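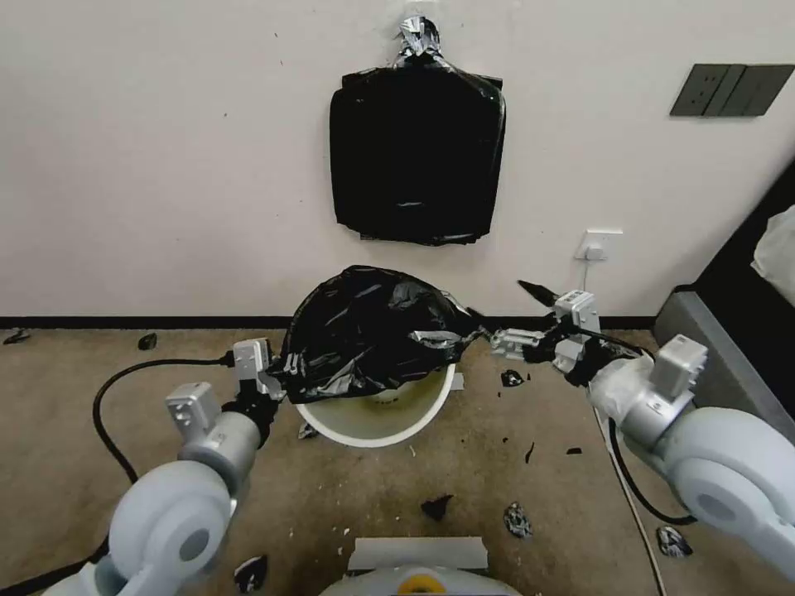
*One bag on the bucket, one on the wall.*

The plan goes by several names. Stindo, which sells bags and bins by mail, calls it "ready hanging" and gives it two pages in the May catalog. A home-organizing newsletter I get out of Femcombe calls it the second-bag rule. My mother would have called it leaving the trash bags out. You keep a plain round bucket on the floor with a liner in it, and you hang the next liner on the wall directly above. When the first one is full, you reach up, pull down the second, and carry on with your life.

The newsletter promises this will change how a room gets cleaned. I've been promised that before. I have owned the foot-pedal can with the soft lid, the slim can with the drawer in its base for spare rolls, and a thing from Akau that held the bag open on a wire ring and fell over if you dropped in anything heavier than a tissue. The drawer was the best of them, and I stopped refilling it after a month.

So I came to the wall bag in a bad mood, and I'll admit the bucket half of the idea won me over faster than I wanted. A round bucket has no corners for the liner to hang up on. It has a rim you can fold a cuff over. It has no lid, which in a kitchen would bother me, but for a workroom or a hallway or wherever the packing gets undone, a lid is one more thing to open with your hands full. It costs very little and you can mop with it later.

Fitting the liner is where the brochures get vague. They show a smooth cuff, tight as a drum. Thin black plastic doesn't do that. It balloons. You pull one side over the rim and the other side rides up, and the air trapped underneath pushes the whole business into a dome that you then have to punch down with your fist. Stindo's advice is to "shake and drop." I shook and dropped for most of an evening. What finally worked was pinching both sides of the rim at once and letting the middle sink slowly, with a little room left for the air to get out.

Then there's the hanging. I have real doubts here. A liner bunched at the top and fixed to a wall looks like a coat somebody forgot. It catches light. In a white room it's the first thing you see, and guests ask about it. The catalog suggests the bag will "disappear into the decor," and I'd like to visit a house where a square of shiny black plastic disappears into anything.

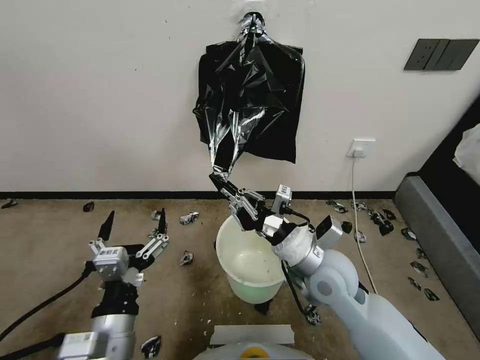 Ieuan Griffiths thinks I'm being a snob about it. He wrote to say that he has hung his spares for years, that he would rather look at a bag than hunt for one, and that people who worry about how a trash bag looks probably aren't the ones taking out the trash. The trick, according to him, is to gather the top tightly and give it a good twist, so that one tug on a corner doesn't rip the side open. He also says to keep it low enough that you don't need to stretch.

I tried it his way and he's right about the twist. I'm less sure about the tug. Cheap liners tear where they're pinched, and a liner with a small hole in it is worse than no liner, because you trust it. A box of 200 bargain bags sounds like a lifetime supply until you've thrown out the ones that split. The heavier Valente bags held up better for me and were stiff enough to be annoying in a different way. They wouldn't fold over the rim without creeping back up.

Tape is the other weak point. Everyone who writes about this system reaches for tape: tape on the wall, tape on the cuff, tape to patch the bag when it goes. A taped bag has to be untaped, and by then it's full and heavy and you're picking at a strip with your thumbnail. The strip comes off and takes some plastic with it. Do that a few times and you have made a second kind of trash in the course of dealing with the first.

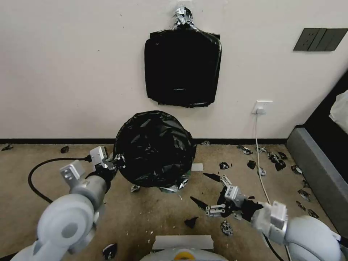 Carpet makes all of it worse. On a hard floor you can sweep up torn bits of bag in one pass. On carpet they cling, and the light ones skitter ahead of the vacuum and end up along the baseboard or under the furniture, where you find them a week later. If you also run a cord along that wall, every scrap in the room will collect beside it. I'd put the bucket on tile if I had the choice, and I'd keep it well clear of outlets and anything with legs.

Dzintra Baranauskienė, who edits the newsletter, was patient with my complaints. She told me the bag on the wall is mainly there to nag you. You see it, you remember the bucket is filling up, you deal with it. She keeps hers in the laundry room with the door shut, a detail that didn't make it into the newsletter.

I've kept the bucket. The wall bag came down after 7 days and went into a kitchen drawer with the others, folded in thirds. I do still twist the top.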